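Vistow demonstration set – frequently asked questions

What is in the set?
The current release holds 1053 demonstrations of a single-arm cube task, all made in simulation. Of these, 785 are for training. The rest are kept back for testing and should stay out of your training folder.

How is a demonstration made?
An operator drives the simulated arm from a desk controller. Joint positions, gripper commands and rendered views are saved together at every step. The operator decides when to start and stop – there is no fixed length.

Where does the cube start?
Its position is drawn at random within the arm's reach, and that includes spots close to the base. Those are harder to grasp, and we keep them in on purpose.
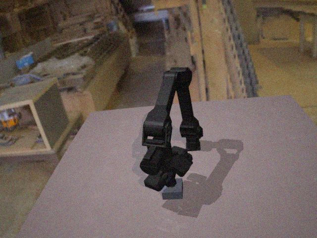

Simulated arm with the gripper empty to the right of the base and the cube beside the base cluster.

Why is the background so cluttered?
Models trained against a plain backdrop did poorly for us once the backdrop changed. The Lamada scene uses a workshop interior, slightly blurred. The Detari scene uses a different room.

Do you keep failed attempts?
Yes, in a separate folder. There are 442 of them at present. They carry the same fields as the others, plus a short note from the operator.

Can I add my own demonstrations?
Yes. Export them with the Harasym recorder and run the format check before you upload. Files with missing steps are rejected. Review usually takes two weeks.

Can I mix these with recordings from a real arm?
You can, but check the joint order and the gripper scale first. Ours runs from 0 (closed) to 1 (open).

When is the next release?
We plan to add a second object in March. Older versions will stay available for download.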